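What I Learned at the Baltwood Open Day
Student project report, Introduction to Automation
February 15, 2022

For our project we had to pick a place where robots or automated tools get used, go see it for ourselves, and write up what we found. I picked the Baltwood open day, mostly because I could get there on one bus (the 60, which takes forever, but still). I went in thinking I would write about big factory arms and I ended up spending most of the afternoon at one table with a hand-held gripper.
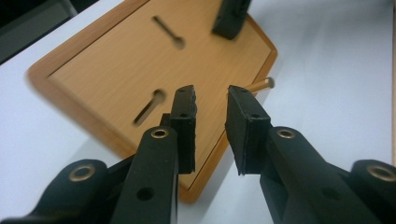 Baltwood is a training workshop on the edge of Cescombe, next to the old rail yard. They run short courses during the week and open the doors to the public twice a year, once in winter and once in July. There were four stations when I visited: a packing line, a sorting belt, a welding booth you could only watch through glass, and the hand tool table at the back. You got a paper map at the door and could go in whatever order you wanted. I did the packing line first since it was the loudest.

The packing line was fun to watch and kind of hard to write about. Boxes come in flat, get folded, get filled, get taped. It does 400 boxes in a shift, according to the sign. The person running it let us press the stop button and start it up again, and I asked what happens when a box comes in bent. She said it stops and somebody has to go pull the box out. I wrote that down because our class notes say a lot about speed and not much about stopping.

The sorting belt was down for most of the time I was there. I waited 20 minutes and then gave up, so I can't say much about it. I'd like to go back for that one.

The hand tool table

OK so this is the main part of my report. The table had a hand-held gripper with two black fingers and a rubber-faced pad at the tip of each one. You hold the whole thing yourself and the fingers do what your fingers would do. The work was a wooden board with keyhole-shaped slots cut through it, lying on a plain white tabletop, and the board wasn't squared up to the edge or anything. They leave it at an angle on purpose. The instructor told us that if the board is always straight, people memorize the movement and stop looking at what they're doing.

Each visitor got a turn. The job was to come in over the board with the jaws open, get the pads on either side of a peg, close, lift, and set the peg down somewhere else. That's it! I figured I'd be done in ten seconds. My first try I came in too low and bumped the board, and my second try I closed too early and pinched nothing at all. The third one worked, sort of. I got it off the table and then dropped it.

What surprised me was how much I missed having feeling in my fingertips. When you pick up something small with your hand you know right away if it's slipping. With the gripper you have to watch the pads, and the pads are exactly what's blocking your view. I kept tilting my head to see around them. The instructor said new people all do this and that after a while you learn to line things up before the fingers get close, and then trust it.

The pads themselves got my attention too. The top edges are rough, a little chipped on one of them, and I asked if that made a difference. The answer was that the flat face is what does the holding, so they don't worry about the top until it starts catching on things. The fingers have brass grommets set into them near the upper ends and I forgot to ask what those are for, which I'm still annoyed about. My guess is they protect the holes from wear, but it's only a guess.

A guy from Navickas, a small firm in Clamodness that makes fixtures, was standing at the same table and we got talking. He said they practice on wood before they go near real parts since a board is cheap and a part isn't. He also said slots are a good test because it's easy to get a thing near a hole and hard to get it lined up with the hole. I tried that after he left, with the instructor's OK, and yeah – near is easy.

How this fits with class

In our unit on grippers we drew the two-finger type and labeled it, and I got full points and understood maybe half of it. Holding one helped a lot. Here are the things I would add to my drawing now:

The gap between the pads matters as much as the pads. If you open too wide you hit whatever is next to your target. If you don't open enough you push it away.

The approach angle should be its own step. I had it as part of "move to object" and it really isn't.

Somebody has to be able to see. I didn't have a single thing about sight lines in my plan and I would put that near the top.

Problems with my project

I only had 2 turns at the table that I took notes on, because on the other tries I was too busy to write anything. I didn't time myself either, so I have no numbers to compare. If I did it again I would bring a friend to write while I worked the gripper, and I'd do the same move over and over until I could tell if I was getting better. I also never made it to the welding booth – the line was long and my bus wasn't going to wait.

For the second half of the project I want to build a practice board of my own out of scrap wood, with one slot to start, and try it with the kitchen tongs we have at home. I'm going to glue some rubber on the ends. I asked the instructor if that was a dumb idea and she said people have started with worse.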